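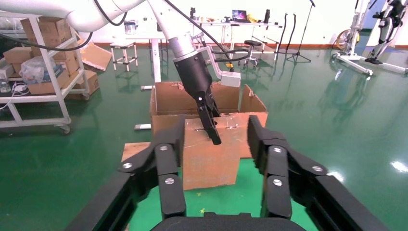

Plulia recipe cards: read me first

Hi! I'm Yanling Guo, and this folder is my typed-up version of the recipe cards from the Murnov church suppers. I started in August thinking it would take a weekend (ha), and I'm still finding typos, so please be kind.

What you get

There's one big spreadsheet, recipes.csv, with 898 recipes in it, one per row. A second file, ingredients.csv, has 3433 rows and links back to the first by card number. If you only want to cook something, open the first one and ignore the second!

The columns

card_no is the number penciled on the back of the card. Two cooks numbered their own cards, so I put a K in front of the ones from Kang Street and left the others alone.
title is exactly what the card says, spelling and all. I love "Potatos Again" too much to fix it.
cook is the name on the card, or blank.
serves is a number if I could get one. "A hungry table" went into notes.
oven is in Fahrenheit. When a card only says "hot oven" I left it blank, and I wish I'd kept a separate column for that.
notes is everything else, including opinions about other people's pie crust.

Stuff that's wrong or missing

73 cards have no amounts at all, just a list of things to throw in a pot. They're in there anyway, with the amount column empty. Another 187 were in handwriting I had to guess at, and those say "check" in the last column. If you can read old cursive better than I can (not hard), send me fixes!

Desserts are way overrepresented. Please don't use this to say what people in Murnov ate for dinner, unless you think they lived on lemon bars.

Also, I haven't tested the canning recipes and some of them look scary to me. Use a current canning guide for anything that goes in a jar.

Using it

Copy it, print it, cook from it, put it in your class project. I'd like a mention but I won't chase you. The Potden library has a printed copy in a blue binder, with the soups at the front.

Last updated 2022-09-12: fixed the commas in the casserole section.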